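Home | Notebook | Materials | Fixtures | Search entries | Older | Newer

Thu 26 March

Bench 2, accessories. Continuing the neckwear work for the Drerik order. Today was bow ties only. The long ties are finished and boxed, and the notes on those are in the January pages.

Started with the pre-tied style in maroon satin. Cloth is the Thambiah satin, second roll. The first roll had a pulled thread running most of its length and went back. Second roll looks clean under the lamp on both faces. Cut on the straight grain this time. The bias-cut trial in January gave a softer wing but the edges crept while sewing and the two wings never matched, so I am not going back to that.

Wing pieces cut with the card template, 12 cm across the finished wing, seam allowance 5 mm. Trimmed the corners before turning. If the corner is left full the tip comes out round and lumpy and no amount of pressing fixes it. Turned with the blunt rod, never the scissors.

Pressing: low setting, press cloth over the satin, no steam. Steam leaves water marks on this roll. Tested on an offcut first and the marks did not come out after drying. Offcut is stapled to the back of this page.

Gather at the center is the step that still varies from piece to piece. Current method is to fold the wing piece in on itself, pinch, wrap with the thin black elastic and pull down until the folds stop sliding. Two problems noted:

1. If the elastic goes on before the folds are set, one wing takes more of the fullness than the other. The fuller wing then wrinkles and the thinner one lies flat and pointed.
2. The elastic is a different width from the last batch. It grips better but bites into the satin and leaves a line if it has to be moved. Get it right the first time or use a fresh piece.

Hung the samples on the white wire stand to look at the drape. Flat on the bench everything looks acceptable. Hanging shows which way the folds want to go and whether the knot is square to the strap.

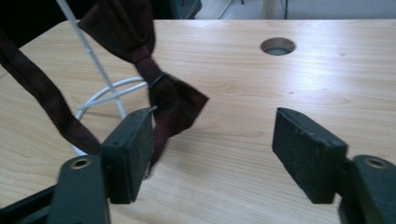
Maroon satin, gathered with black elastic, hanging by the white wire stand.

Remarks on the hanging check. The upper wing is broad and creased and the lower one flares to a point, which is problem 1 again. Sheen is good. The weave shows faintly through it at close range, and I think that is in favor of this cloth over the shinier one Zetance sent, where every needle hole was visible from across the room. Zetance sample is back in its envelope, marked no.

Strap: same fabric as the wings, folded in four lengthwise and edge stitched. Length as cut is 193 mm longer than the Drerik sheet calls for. Sheet assumes a fixed strap and ours has to pass through the slider and double back. Have written to ask whether they want the extra length kept or the slider dropped. No more straps to be cut until there is an answer. Those already cut are in the shallow drawer, pinned by color, do not trim them.

Slider and hook sets are from Drurex, black finish. They run slightly narrow for a strap of this thickness. The strap goes through but has to be eased around the bar with the flat tweezers, and the edge stitching catches if the thread tail is left on. Trim tails close before threading. Asked Drurex for the next size up. If it is only sold by the full carton I would sooner thin the strap by taking out the interlining at the slider end.

Thread: the dark red on the machine is a shade too bright against the maroon in daylight. Under the bench lamp it matches. Compared at the window and changed to the darker spool. Anything stitched before the change has the brighter thread on the strap edge and should be kept as shop samples.

Storage. Finished pieces should not go flat in the box with weight on them. Last time the wings came out creased across the middle and had to be pressed again, and repeated pressing dulls the satin. Trying rolled tissue behind each wing, strap coiled loosely beside it, knot facing up.

Next:
- Make a folding jig from stiff card, so the pleats are held while the elastic goes on.
- Regather one piece with the jig and hang it beside a hand-folded one.
- Order the narrower elastic again if the old stock number still works.
- Check remaining length on roll two before promising any more in this color.
- Clean the iron plate. There is a faint brown mark near the tip and it will end up on something pale.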